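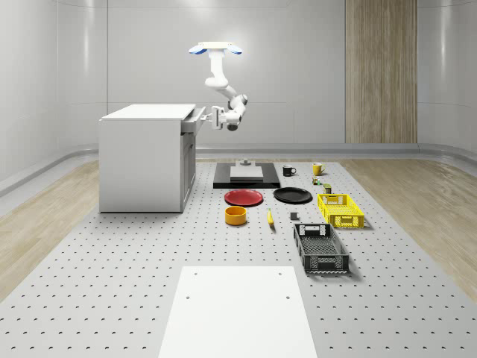 Kellbridge Open Day

The Kellbridge Open Day is a yearly visitors' day at the Irnuson robotics workshop in Sarnstead, held in June. I've been to a few of them now, so forgive me if this entry wanders a bit (the editors here have been very patient with me).

Demonstration

The part everyone queues for is the kitchen demo, run in simulation and shown on the big screen. A white arm hangs from a ceiling mount over a perforated grey floor, with a cabinet to one side and its drawer pulled out. There are plates, mugs, a banana and a couple of plastic baskets to work with – I always root for the banana! Visitors pick a job from a printed card, and the arm has a go at it in the simulator. Each turn lasts 6 minutes, and my favourite card is still the one that asks for something to be put away in the drawer.

Software

The simulator is called Katsaros, and it was written in-house at Irnuson. Staff will happily let you move the mugs about before a run, which I could do all afternoon.

Visiting

Doors open at 10 in the morning and the last demo starts at 4. Last year's event drew 800 people, so it does get a squeeze near the screen by lunchtime. Entry is free, parking is behind the main building, and the tea is much better than it used to be.

See also: Sarnstead; Irnuson; Katsaros (software)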